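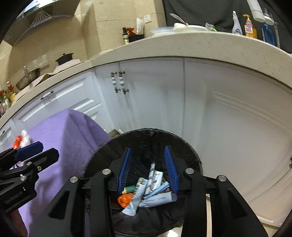
Isier 25 bin liners — 39 weeks in, would I buy them again

Short version: yes, mostly, with one big moan about the drawstring. Long version below, kettle's on, got until 4pm.

Background. Small kitchen, flat in Cenville, two adults, one teenager who eats like four. We get through a lot of liners. Used to buy whatever was cheapest at the corner shop and every single one split on the stairs. Three floors down, no lift. Tea bags on the neighbour's mat. Never again, I said, and ordered a proper box.

So. Isier, the 25 litre ones, black, drawstring top. Came in a flat cardboard box with a slot in the front, bags folded one by one, no roll. I like that. You pull one out like a tissue and the next one pokes through. Rolls drive me up the wall, always tearing at the wrong line or not tearing at all.

Box says 452 on the side, which is a stock code and not the number of bags, before anyone gets excited. I did get excited.

Fit

Good on a round bin. Our old square one, less good, the corners went tight and the rim rode up on one side. If your bin is square get the next size up, you'll have a bit of overhang but it stays put. Measure round the rim first, with string, then lay the string on a ruler. Took me a minute and saved me sending a box back (I did send a box back, first time, hence the string).

Tip for new bags — blow in them or give them a good flap before they go in. Otherwise you get the air pocket at the bottom and everything sits on top of it like a cushion, and you think the bin's full when it's half empty. Push down round the sides with your hand. Then fold the top over the rim, all the way round, drawstring on the outside.

Strength

Very decent. Chicken bones, fine. Tin lids, fine if you tuck them inside the tin, which you should be rinsing and recycling anyway. Broken glass, no, wrap it in newspaper like a normal person. Had one split in all that time and that was my own fault, dragged it over the door catch.

Wet stuff is where cheap bags show themselves up. Coffee grounds, melon skins, the horrible juice off a pack of mince. These held. The bottom seam is a star shape, lots of little folds gathered in, and I've had no drips from it. The flat seam type always goes at the corner, always.

The drawstring

Right. The moan. It's a thin plastic ribbon and it comes out through two little holes, opposite each other. Pull both at once, evenly, lovely. Pull one first and the whole thing bunches up on that side and you're stood there swearing at a bag. Also it cuts into your fingers if the bag's heavy. Teenager refuses to use it, just ties the corners, so what did I pay extra for.

My friend Lies Hoekstra has the Vörös ones and hers have a wide soft tape instead of the ribbon. Much nicer in the hand. But thinner plastic, and she double bags, so that's the saving gone. We swapped a handfull each to compare and both went back to our own. Make of that what you will.

Smell

The scented version exists. Do not. Lemon on top of onion is worse than onion. Plain ones smell of nothing much, bit of plastic when you open the box, gone by evening. If your bin pongs it's the bin and not the bag — wash it out with hot soapy water, dry it properly, sprinkle of bicarb under the liner. I do mine whenever I remember, so not often enough.

Price and where from

I won't put the price as it jumps around. Supermarket in Cukville had them cheaper than online when I was over there in December, and I carried two boxes home on the bus. Local shop has stopped doing them. Per bag they're dearer than the rolls, no getting round it, but I'm not using two at a time now so it evens out. Sort of. I haven't done a spreadsheet.

Things I'd change

Wider tape, obviously. Print the size on the bag itself, as once they're out of the box you can't tell the 25s from the bigger ones and I've got both in the same drawer. A box that doesn't collapse when there's only a few left, mine folds in on itself and then the slot's no use and you have to fish about inside. And less black dye maybe, a grey one so you can see whether a teaspoon's gone in. We are down to 2 teaspoons in this house. I blame the yoghurt.

Scores, seeing as people ask

Strength, nine. Fit, eight on round, six on square. Drawstring, four and thats generous. Box, seven untill it's nearly empty.

Would buy again, have bought again, third box is under the sink. If anyone's tried the Isier ones with the handles instead of the ribbon, leave a comment, I want to know if the handles stretch.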